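Speaker notes, Plorklow meeting, equipment budget

Good afternoon. I will speak on what we must buy for the home tasks, and when. Now we plan for 4 grippers, in pairs, with spare blue finger pads.

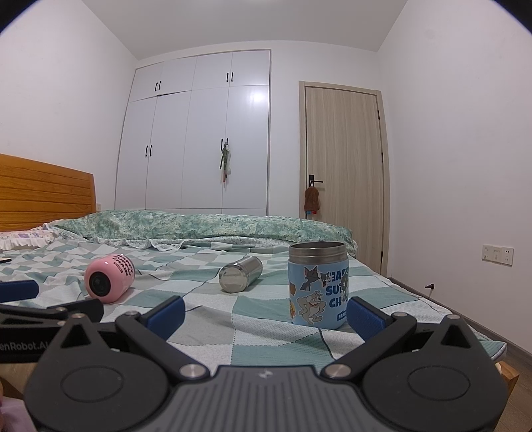
What the money covers

Pads are the small line, 40 per order. Transport from Bretdale is the big one. Please wait here for the room to read the table.

Bottles and cups of different widths, lying or standing, are the normal work. So we should not pay for a wider jaw this year.

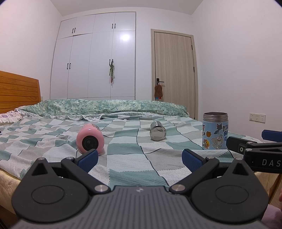 Ashworth asked whether 14 days is enough for delivery, and would prefer that we order in March.

Last updated: 2 March 2019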